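Sonntag, 8. November 2020, schnell vor dem Abendessen getippt, morgen Frühschicht. Tippfehler bitte behalten.

Mehrere haben nach der Tania gefragt, also dem Greifarm von Zelenák, der bei uns im Retourenlager Brernow steht. Läuft seit Juli, also vier Monate. Ich leite eine der beiden Schichten an der Textilannahme, habe das Ding weder ausgesucht noch bezahlt, muss aber damit leben. Und die Leute neben mir auch, um die geht es mir hier mindestens so sehr wie um die Technik.

# Tania von Zelenák nach vier Monaten Textilannahme

## Was wir haben

Ein Arm, ein Zweifingergreifer, eine kleine Kamera vorn am Handgelenk, eine feste Kamera über dem Tisch. Steuerung über Plurkorgate, das ist die Software, die auch unsere Rückgabescheine verwaltet. Beides lief vorher schon getrennt, jetzt soll es zusammen. Soll.

Aufgabe: Ware aus der Wanne nehmen, auf den Prüftisch legen, nach der Prüfung aufnehmen und in die richtige Kiste ablegen. Prüfen tut weiterhin ein Mensch. Decken, Auflagen, Matten, Bezüge, Badzeug, alles was weich ist und in einer Tüte zurückkommt. Kein Karton, keine Flaschen.

Aufbau dauerte länger als angekündigt. Der Techniker war freundlich, das Handbuch nicht. Deutsch ab Kapitel drei nur noch teilweise, die Tabelle mit den Griffprofilen ist komplett auf Englisch. Für mich okay, für die halbe Schicht nicht. Wir haben eine eigene Übersetzung gemacht und an die Säule geklebt. Gehört eigentlich in den Lieferumfang.

## Tempo

Laut Vertrag 81 Teile pro Stunde. Schafft er, wenn die Wanne nett gefüllt ist und nur glatte Bezüge drin sind. An einem normalen Montag eher nicht. Unser bester voller Tag waren 1563 Teile über beide Schichten, Arm und Handplatz zusammen, und da war wirklich alles auf unserer Seite – kein Papierstau, keine nassen Tüten, keiner krank.

Wichtiger als der Spitzenwert finde ich, dass er in der letzten Stunde genauso schnell ist wie in der ersten. Das merkt man. Früher ging die Kurve ab zwei Uhr runter, völlig normal, wer sich den ganzen Tag in eine Wanne bückt, wird müde. Jetzt bückt sich da weniger.

Start am Morgen: Strom an, Referenzfahrt, Plurkorgate anmelden, warten. Noch mal anmelden. Die Anmeldung fliegt gern raus, wenn sich parallel jemand am Büro-PC einloggt. Bekannt seit August, Ticket offen.

## Greifen bei weicher Ware

Hier trennt sich das. Glatte, flache Sachen nimmt er sauber. Dicke Decken auch, wenn eine Falte oben liegt. Schwierig ist alles mit Struktur und etwas Polster. Noppen, Waffelmuster, Steppung. Die Finger gehen runter, schließen, und dann hängt entweder zu wenig dran oder gleich die Lage darunter mit. Die Kraft lässt sich in Stufen einstellen, Stufe 4 ist für gepolsterte Ware gedacht und drückt für meinen Geschmack zu fest. Bei empfindlichen Oberflächen sieht man hinterher zwei Dellen. Gehen meistens wieder raus. Meistens reicht der Qualitätssicherung aber nicht, also fahren wir eine Stufe drunter und nehmen Fehlgriffe in Kauf.

Mein Trick, steht in keinem Handbuch: nicht in die Mitte greifen lassen. Griffpunkt im Profil an den Rand schieben, dann findet er eine Kante. In der Mitte von so einer Fläche gibt es für zwei Finger halt nichts zu fassen. Das Standardprofil zielt trotzdem auf die Mitte. Warum auch immer.

Das Kamerabild vom Handgelenk kann man am Bedienpult live mitlaufen lassen. Scharf ist anders, feine Kanten verschwimmen, und ein unscharfer Schatten von einem Finger liegt mit auf der Ware. Zum Einrichten genügt es trotzdem. Die beiden schwarzen Fingerspitzen stehen offen über einer hellen, genoppten Fläche, die zur Mitte hin ins Türkise geht, und man sieht gut, dass dazwischen nur Material liegt und keine Kante. Genau da würde ich das Profil ändern, bevor er zumacht. 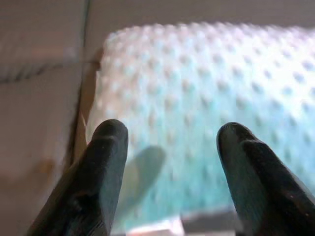

## Was sich für die Leute geändert hat

Erst mal: keine Kündigungen. Das war die erste Frage im Juli und die Antwort hat bisher gehalten. Zwei befristete Verträge wurden im Sommer verlängert, einer davon sogar für den Platz direkt am Arm. Was nächstes Jahr ist, weiß ich nicht, und wer bei uns was anderes behauptet, weiß es auch nicht.

Die Rücken. Ganz klar die größte Verbesserung. Das Herausheben aus der Wanne war der unbeliebteste Handgriff im ganzen Haus, und den macht jetzt zum großen Teil die Maschine. Weniger Tausch mitten in der Schicht, weniger Gestöhne, auch meins.

Die Pausen. Früher hat man pausiert, wenn die Wanne leer war. Jetzt gibt der Arm den Takt vor und der Prüfplatz muss besetzt sein, sonst staut es sich und Plurkorgate setzt den Platz auf Gelb. Gelb sieht man im Büro. Das hat am Anfang richtig Ärger gegeben, zu recht finde ich. Wir haben dann durchgesetzt, dass die Pausentaste den Arm anhält und der Platz grau wird statt gelb. War eine Einstellung von fünf Minuten. Kam aber erst, nachdem sich die Schicht beschwert hatte, und zwar mehrmals.

Das Reden. Klingt komisch, aber vorher standen wir zu dritt an der Wanne, jetzt sitzt eine Person am Prüftisch und eine geht zwischen den Kisten. Man hört sich schlechter. Einige finden es angenehm ruhig, andere langweilen sich zu Tode. Wir wechseln deshalb alle 41 Minuten den Platz, krumme Zahl, ergibt sich aus dem Schichtplan, funktioniert. Ohne Wechsel würde ich das keinem zumuten.

Das Können. Zwei aus meiner Schicht schreiben inzwischen selber Griffprofile und sind darin besser als der Support. Mehr Geld gibt es dafür bisher nicht. Steht auf meiner Liste fürs nächste Gespräch mit der Leitung. Andere wollen mit dem Pult garnichts zu tun haben und das muss auch gehen. Ein zweiter Handplatz ist geblieben, den würde ich mit Klauen verteidigen.

## Was nervt

- Fehlermeldungen. «Objektzustand unklar» kann alles sein. Doppelgriff, Falte, Tüte noch dran, Fussel auf der Linse.
- Linse putzen. Textilstaub ohne Ende. Zweimal pro Schicht, Tuch hängt jetzt an einer Schnur am Gestell.
- Die Fingerbeläge. Verschleißen ungleichmäßig, Ersatz kommt in Päckchen zu zwei Stück und dauert. Vorrat anlegen.
- Der Warnton. Zu hell, zu laut, und in der Grundeinstellung bei jedem Fehlgriff. Abstellen kann man nur den für Fehlgriffe, die anderen müssen an bleiben, ist ja auch richtig so.
- Schutzbereich. Wer mit dem Ärmel reinkommt, stoppt den Arm. Gut. Aber danach immer komplette Referenzfahrt, und das zieht sich.
- Plurkorgate zählt Fehlgriffe dem angemeldeten Menschen zu. Kein Witz. Steht in der Auswertung unter dem Kürzel der Person am Prüfplatz. Haben wir gemeldet, wurde für die Anzeige korigiert, im Export steht es weiter falsch drin.

Zum letzten Punkt noch: wer sowas einführt, soll vorher schriftlich klären, welche Zahlen wer sieht. Vorher! Wir haben es hinterher gemacht und das Misstrauen war da schon da. Kriegt man schwer wieder weg.

## Was gut ist

- Robust. In vier Monaten ein echter Ausfall, ein Kabel am Handgelenk, nächster Tag erledigt.
- Leise, wenn er arbeitet. Lauter ist die Lüftung.
- Profile kopieren und abwandeln geht flott, auch mit Handschuhen am Pult.
- Not-Halt gut erreichbar, von beiden Seiten. Hab ich extra nachmessen lassen.
- Telefonischer Support bei Zelenák hebt ab und hört zu. Nur schreiben sollte man denen nicht, Mails versickern.

## Für wen

Lager mit viel gleichartiger, eher glatter Ware: ja, anschauen. Und zwar mit eigener Ware zur Vorführung fahren, nicht mit deren Musterkiste. Die Musterkiste war bei uns voll mit Kissenbezügen, frisch gebügelt. So kommt bei uns nichts zurück.

Wer viel Gestepptes, Genopptes, Gepolstertes hat, soll Zeit für Profile einplanen und jemanden, der das gern macht. Und diese Person dafür freistellen, nicht nebenher.

Ganz kleine Betriebe: würde ich lassen. Der Arm spart Bücken, aber er braucht jeden Tag Zuwendung, und wenn die eine Person, die sich auskennt, Urlaub hat, steht er.

## Wertung

Arm und Greifer: gut, bei strukturierter Ware befriedigend.
Kamera am Handgelenk: reicht.
Plurkorgate-Anbindung: mangelhaft, Stand heute.
Doku: ausreichend, mit viel Wohlwollen.
Arbeit daneben: besser als vorher für den Rücken, eintöniger für den Kopf. Mit Platzwechsel okay.

Update kommt, wenn das neue Softwarepaket drauf ist, angekündigt ist es für den Winter. Fragen zu den Griffprofilen gern drunter schreiben, die Tabelle auf Deutsch kann ich schicken.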